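The Second Life of Glass in Herkport

In the old harbor quarter of Herkport, the shop of Rianne Boersma opens at 9 in the morning, but the regular customers know to knock earlier. She has sold used glass for many years, and she learned the trade from her neighbor Arnout Verstraete, who is now 80 and still comes in to tell her that her prices are too low.

Most people who visit her are looking for something their grandparents had. A wine glass broke in the move, a bowl was lost after a divorce. "They bring me a photograph from a wedding and they point at the table," Boersma says. "Sometimes I need two years to find the same one."

The taste of the buyers has changed. Ten years ago everybody wanted clear crystal with deep cuts. Now the younger customers ask for pale colors and soft, twisted shapes, and they do not mind a small scratch. Lotte Van Hecke, who drove here from Wenurik in July, bought a milky green jug with a chip in the foot – she wants to keep wooden spoons in it.

Boersma does not clean the pieces too much. A little warm water is enough, she says, and never the dishwasher. 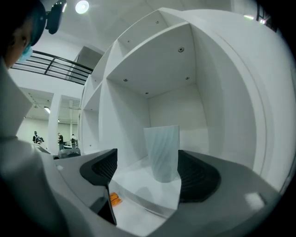
Where to Put It at Home

A white shelf is kind to pale glass. Leave free space on both sides, and choose a place where the daylight comes from the side.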